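Search this site Enter keywords Go

Visit to the Derkano Household Storage Open Day

April 3, 2018

Members of the Astley Home Economics Association attended the spring open day at the Derkano center as guests of Elto, which maintains the display rooms and the teaching collection. The visit was arranged in March by Rocío Medrano and was open to all members in good standing. The center received 175 visitors during the day, and our party of 51 was admitted in two groups.

The morning was given to the permanent collection, which holds 2,000 items for pantry, laundry and table use. Our guide, Triin Krūmiņa, spoke on the care of woven and coated baskets and answered questions on storage in humid rooms. Members were permitted to handle most pieces. Several asked about liners, and a printed sheet on washing them was provided at the desk.

The second room is devoted to clear plastic containers. The wire-style basket on the white table there is rectangular and open at the top, a form that suits shelves where the contents need to be checked without lifting anything down. Members with small kitchens took particular interest in this type, and the discussion of shelf depth continued well into the lunch period.
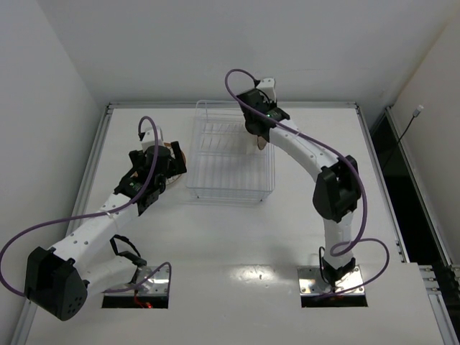

Afternoon Session

The afternoon opened with a talk on sorting dry goods, held in the Sastry Room. The speaker recommended grouping goods by how often they are used and placing heavier packages at waist height. A short period of practical work followed, in which each table arranged one shelf and compared results with its neighbors. The room was warm, and future parties may wish to request the larger hall.

Copies of the center's storage guide were offered for sale, and 200 had been printed for the day. Members who ordered a copy may collect it from the Astley office during regular hours. The Association thanks Elto and the Derkano staff for their hospitality.

Comments (3)

marlene_k: Is the sheet on washing liners available to those of us who could not attend?

R. Medrano: Yes, please ask at the office and a copy will be mailed to you.

pantryshelf: I was in the second group. We could have used more time with the baskets.

Contact the Association | Copyright Astley Home Economics Association | Back to top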